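Workshop tips: keeping your planner settings sane

I run Collero, the planning tool we use at Tonard, on a two-arm bench, and these are the habits that save me the most swearing. First one – name your saved poses after the job. "Home_2" means nothing by July, whereas "stool_leg_pickup" still does.

Put a time limit on every plan. Mine is 4 seconds, and if it hasn't found a path by then I move the goal a bit and ask again. Letting it chew for 60 has never got me anything nicer!

Clear out old logs too. I had over 3,000 of them and the viewer took an age to open.
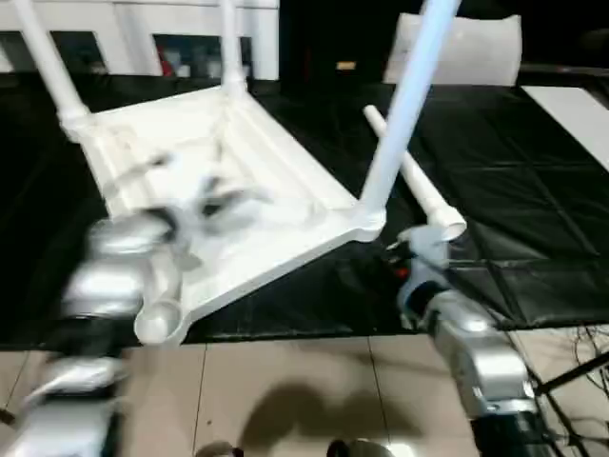
My grasp planner likes to go for the middle of anything long, so I give it a list of preferred spots for each part (a plain text file is fine, no need to be clever). Check the list against the real thing before you trust it. With the white stool legs I put the preferred spot near the flared end, where the right hand is on the loose one, and the planner now tries there first. Keep a copy of the file somewhere safe – I overwrote mine twice.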